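# Can a robot put away clutter yet, or is that still years off?

**mapleturnip**

My sister has an 11-year-old and a toddler, so her living room floor is basically a yard sale by 4 p.m. She asked me if there's a machine that will pick up small stuff and sort it into baskets. I told her no way, then started reading and now I'm not so sure! I don't mean a vacuum that steers around things. I mean hands. Has anyone here seen one do it, and is it something a regular family could have in the next couple of years?

**gearlunch**

Short version: in a lab or a shop, kind of. In a house, no. I run the packing bench at Perkero and I follow this stuff way too closely, so forgive the length.

Picking up one known object from a known spot has been solved for ages. Our Runus cell does the same carton all day and hardly ever misses. The hard part is a mixed pile, where every item wants a different grip and some of them squash. 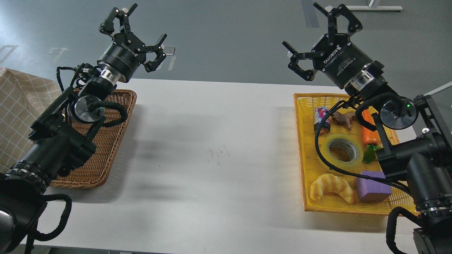
Sorting toys into baskets is a much better test than it sounds, and it's the one I'd pick for your sister's problem. You need a hand that can adapt, because a two-jaw clamp is great on boxes and clumsy on nearly everything a kid owns. Three fingers help a lot. Think about what's in that yellow tray: a can standing up, a roll of packing tape lying flat, a toy croissant, a block of purple foam. A can you wrap around from the side. Tape on its side is low and wide, so do you pinch the edge or go in through the core? Foam gives when you squeeze it, and a little brown toy animal is another shape altogether. Every one of those is a separate small decision, and your toddler makes them without thinking!

What excites me is how fast the software side is moving. I keep a log of mixed-bin picks from our own trial at work, 2,530 so far, and the misses in February were way down from where we started. Still slow, though. A pick takes it about 34 seconds when it's being careful.

For home use you'd also need it to get around, deal with stairs and not bonk a child. That's the part I'd wait on.

**porchlight_ra**

no. buy 2 big bins and make the 11 year old do it

**tinbasket**

I'd split it up a bit more than gearlunch did. Toys on a table, I think we're close. Toys under a couch in bad light, mixed with socks, not close at all. I saw a Wirnura demo where it folded towels beautifully and then got stuck on a single sock for ages (I was rooting for it the whole time). If your sister wants less floor mess now, a low open shelf helped us more than any gadget. But keep an eye on this, it's a really fun time to be watching.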